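Skolline Parallel Gripper, hand-held and arm-mount versions

Skolline is a two-jaw parallel gripper for picking up ordinary objects: boxes, cloth, bottles, small parts, packets. It is sold by Nivar in a hand-held version and in a version that bolts to a robot arm. The jaws, linkages and pads are the same on both, so a task that has been tried by hand can be tried on an arm with no change of fingers.

Most of our buyers ask the same thing before they order, and it is a fair question. Can a machine with this on the end of it tidy a room, pack an order or clear a workbench yet? This page tries to answer that along with the usual specifications.

What is in the box

Gripper body, hand-held or arm-mount
One pair of ribbed pads, fitted
One spare pair of ribbed pads
Hex key and pad release pin
720 mm cable
Printed setup sheet

The arm-mount version also includes an adapter plate. Mounting screws are not included for arms made before the current Zusteck flange pattern. Check with us if you are not sure which one you have.

Basic specifications

Jaw type: two-jaw, linkage driven
Maximum payload: 12 N
Pad life: 3000 closing cycles in our shop test, on cardboard
Pad change: by hand, with the release pin
Warranty: 20 months, pads excluded

What it does well

Rigid items with two flat sides are the easy case. Cartons, plastic blocks, tins that fit the opening and closed storage boxes can be picked up and set down again all day. If the items arrive at the same spot each time, an arm can do this work on a shop floor now, and several of our customers have it doing so.

Gerardo Pangilinan runs the packing bench at Grewal, where two arm-mount units move filled cartons from a table to a cart. He reports that the gripper is seldom the reason for a stop. Most stops come from a carton with an open flap or a label that has started to peel. His bench still has one person on it through the shift, and he does not plan to change that.

What it does with some help

Folded cloth can be picked up if there is an edge standing proud of the surface. A rolled towel or a rolled cloth with a band around it is easier than a flat one. Soft small items such as hair ties can be pinched, but the jaws take whatever lies between the pads, and that often includes a fold of the bedding or tablecloth underneath. A person feels this at once and lets go. An arm needs a camera or a force reading to notice it, and the software has to know what to do next.

Thin plastic packaging is similar. The pads hold it well enough. Shiny and clear film is hard for many cameras to judge, so the approach height is often wrong by a little.

What it does not do

It will not fold a shirt. It will not open a zipper bag that is lying flat. It cannot pull one tissue from a box and leave the box where it was, unless the box is held down. Any job that takes a second hand takes a second gripper, and coordinating two arms on a soft object is still research work. If that is what you need for a production line this year, we would tell you to wait.

Household chores compared with shop-floor chores

The usual assumption is that a home is easier than a factory. The loads are light and nobody is in a hurry. In our experience it is the other way around. A shop can fix the height of the table, the lighting and the position of the parts. A bedroom has a soft surface, strong light from a window, patterned fabric that can be mistaken for objects, and a mixed group of things that have no set place.

Amado Ignacio, our applications engineer, recommends that anyone planning a tidying project begin with the hand-held version on a real bed or a real sofa. Use things already in the house. Write down which picks fail and at what angle. A clean tabletop with foam cubes on it will give you a success rate that does not carry over.

Hand-held grippers over a bed with household items 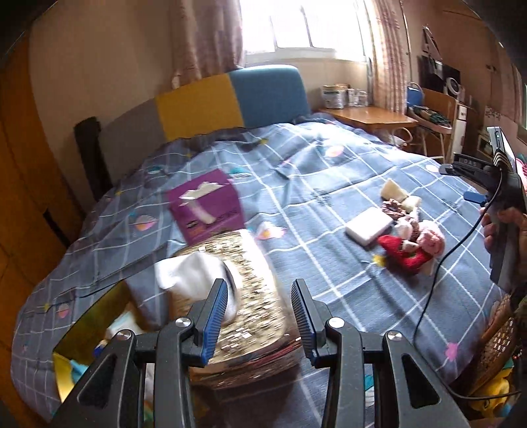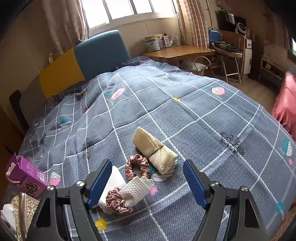
Our current view is that sorting a small number of known items into a bin is within reach for an arm in a home, slowly and with someone nearby. Clearing a whole room is not. The gap is mostly in seeing and deciding. A better gripper helps at the edges, and we keep working on the pads, but we do not want to sell it as the missing piece.

Care and replacement

Wipe the pads with a damp cloth. Do not use solvent. Replace both pads together when the ribs are worn smooth at the tips. Check the pivot screws once a month and tighten by hand only. Lint collects in the linkages after work on fabric and should be brushed out before the unit is put away.

Ordering

Both versions are in stock. Replacement pads are sold in pairs. Orders received by noon on Thursday ship the same week. For a loan unit, write to the applications desk with a short list of the objects you want to pick up and the surface they will be lying on.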